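Rulwood townsite — is the road still open?

jirnudell63
Nov 2, 2020
Has anyone driven out to Rulwood lately? I was there in May and the gate at the creek was locked. I walked in and got as far as the assay office. The roof is gone and the back wall is leaning badly.

tiago_rebelo
The gate is only locked when the creek is up. Try again now. It's 12 miles of washboard after the pavement ends, so air down your tires.

C. Montoya
That gate is on private land and has been for years. Please ask before you walk in. The Virág family owns both sides of the creek and Lajos will say yes to most people.

tiago_rebelo
The county map shows it as a public road all the way to the cemetery.

C. Montoya
The county map also shows a post office. The road was vacated after the Bozsik mine shut.

piroska_s
My grandmother was born in Rulwood. She always said 400 people lived there, but the sign at the turnoff says 1019. Does anyone know which is right?

jirnudell63
I think the sign counts the mine camp up the hill. The town itself only had three streets.

piroska_s
Thanks, that makes sense. She never mentioned the camp — her father ran the livery and they lived behind it.

C. Montoya
The livery foundation is still there, north of the assay office. Look for the stone trough. 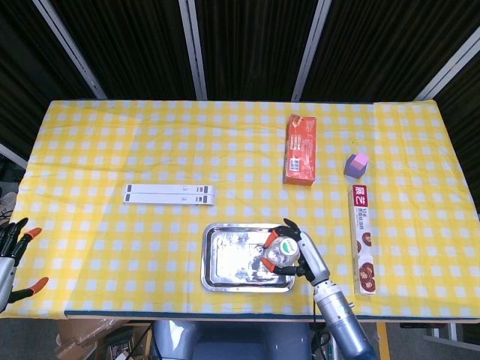
If you do go up, stay off the plank floor next to it. There's an open cellar under the far end.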